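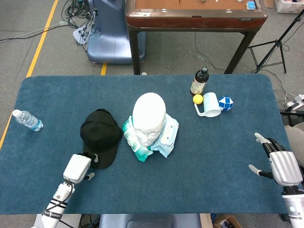

Somebody in the Prademell group asked me last winter whether a lost-and-found table is worth the floor space, and I have been chewing on that question ever since, so let me start there tonight.

**(slow down, let them settle)**

- My answer is yes, with all my heart! At Mevadport we logged 85 items by the end of December, and 73 of them went home again.
- Talk about the ordinary things first. A water bottle, a black cap, a white mug: people give up on these so quickly, bless them, and they're delighted to get them back.
- Then the oddballs. A foam mannequin head, a blue and white puzzle ball, a little yellow ball (pause here, somebody always has a story).
- Stand bottles up when you can, and turn the labels out. Packs of wet wipes go flat, with nothing on top.
- Keep things on the table for 5 weeks, then 2 more in the cupboard.

**(ask for a show of hands: who has lost a cap?)**

Handouts are by the door. Next session, Osomier room, same time.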